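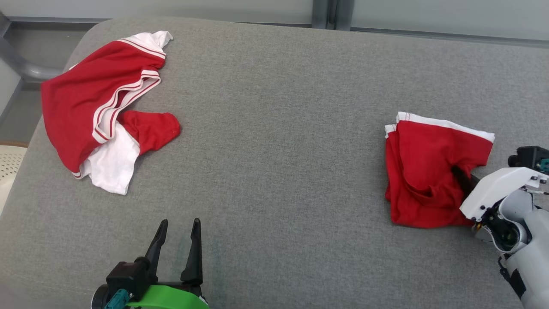

What does Drustar need to know about a garment before it can plan a fold?

Very little. It needs the outline of the cloth as it lies, the surface height, and at least one edge it can reach with either arm. Size, fabric type and garment class are optional inputs. If you supply them, the planner uses them. If you don't, it estimates them from the first grasp and updates them as the cloth moves.

Drustar 2
Cloth perception and two-arm planning software
From Breltholm, Wamville

Overview

Drustar is a software package for two-arm robots that handle clothing, towels and other soft goods. It takes in camera data, finds cloth edges and layers, picks grasp points and sends timed arm paths to your controller. It runs on a single workstation next to the robot and does not need a network connection once licensed.

The package is sold to integrators and research labs. It does not include arms, grippers or cameras. Most customers already have these and want to stop writing their own grasp code.

What is in the package

Edge and layer finder. Marks the outer boundary of each garment and the boundaries between layers where one piece lies on another. Trim, piping and printed areas are handled as surface pattern and are not reported as edges unless the depth data agrees. This was the most common complaint about version 1, which would often take a striped collar for a stack of folds.

Grasp planner. Ranks pinch points for each arm and checks them against reach, finger width and the other arm's path. You can set how far the fingers may press into a soft surface. The default suits foam cushions and padded tables. For a hard tabletop, turn it down before the first run.

Fold sequencer. Turns a target shape into a list of grasps, lifts and placements. Standard targets for T-shirts, sleeveless tops, shorts and towels are supplied. Others can be drawn in the editor or recorded by moving the arms by hand.

Anghel. The log viewer. It plays back camera data, planned paths and actual joint positions on one timeline, with the planner's reasons for each grasp in a side panel. Anghel can be installed on any number of office machines under the same license.

Working with more than one garment

Piles are harder than single items, and the default settings assume a single item. When two garments overlap, switch the planner to separation mode. It will then look for a fold or loose corner belonging to one piece only, pinch it, and move it a short distance before committing to a full lift. If the layer finder sees the second garment move too, the grasp is released and scored down.
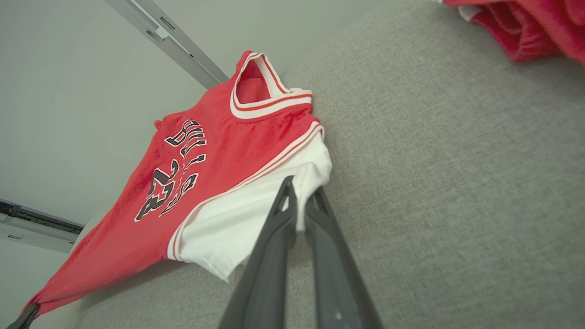 Separation mode is slower. On our test bench a single shirt takes 11 planning steps from first grasp to finished fold, and adding a second garment underneath usually doubles that. Two garments in the same color are the worst case for the overhead view alone, so we recommend a wrist camera on at least one arm. The layer finder merges both views automatically once the cameras are calibrated.

Kamran Rahimi, who wrote the separation code, suggests starting with the release threshold high and lowering it over a few sessions. A high threshold gives more dropped grasps, but the logs are much easier to read in Anghel.

Requirements

Two arms with six or more joints each, with position control
Parallel-jaw grippers with position feedback
One overhead or head-mounted depth camera
Wrist cameras, one or two (recommended)
Workstation with a dedicated graphics card, 12 GB of card memory or more
Linux, 64-bit

Specifications

Maximum depth points used per garment: 800
Supplied grasp and fold routines: 244
Interfaces: C++ and Python
Log format: open, documented in the manual

Licensing and updates

One license covers one robot, meaning one pair of arms and its workstation. Updates are included for 12 months from activation. After that the software keeps running and you can renew when you want a newer release. The next release is planned for March and adds hooded garments to the standard targets.

University labs can ask for the teaching license, which has the same features and a limit on commercial use.

Ordering

Send us the make of your arms and grippers, the camera models and a short note on what you plan to handle. We check compatibility before quoting. If your arm is not on the supported list we can usually supply a driver, quoted separately.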